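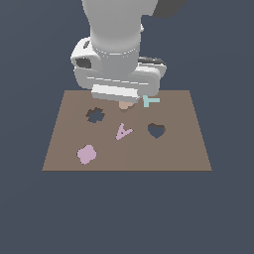
Week 6 handout: Collecting demonstrations by remote control
Lab section leader: Pei-shan Liao
Rivadeneyra Hall, second floor computer room

Read this before you come to lab. The session runs two hours and most of that should go to recording.

1. What you are doing

Each pair records demonstrations of the shape board task in the simulator. One person drives the arm with the hand controller while the other starts and stops the recording and keeps the log. Switch after 16 good episodes. The task is the same every time: pick up the piece that matches one of the holes in the board, turn it to line up with the hole, and drop it in. The board comes up with different holes and different pieces, so look at both before you move.

Pieces with no matching hole stay where they are. If you bump one, keep going, but write it in the log.

2. Views

You have an outside view of the arm and table, and a wrist view that looks down between the fingers. Use the outside view to get over the piece. Switch to the wrist view for the grasp and the turn. From outside, the gripper can cover the piece you are after, and people tend to push down too early.

3. Turning the piece

This is where most of the bad episodes come from. A heart fits its hole one way only. If the block has its point toward you and the hole has its point away from you, that is close to a half turn, and the wrist may not have the range left to do it in one go.

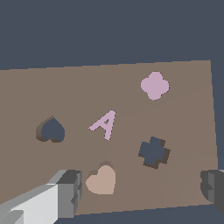
Decide which way you will turn before you close the fingers. If you start the grasp with the wrist already near its limit, you will have to put the piece down and regrip. A regrip is allowed – mark it R in the log – but keep it to one per episode. A plus shape is easier, as it never needs more than an eighth of a turn.

Lift the piece clear of the board before you rotate. Dragging it around on the surface sometimes works, and the policy will learn to drag if you show it that.

4. Speed and pauses

Move at a steady pace. A good episode takes around 20 seconds. Stop the recording at 30 seconds whether or not the piece is in. Try not to sit still over the hole while you think. Long pauses end up in the training data, and the trained arm will hover in the same spot.

5. What to keep

Keep an episode if the piece ends up seated in the hole and the fingers are open and clear of it. Throw out anything where the piece was knocked in by accident. Save failed attempts in the separate folder and do not mix them with the good ones, we need them for week 8.

Last June's class turned in 245 usable episodes. Their files are on the course drive if you want to replay a few first.

6. Turning it in

Upload the episodes and the log before you leave. Controller problems go to Omprakash Kushwaha, who has the spare.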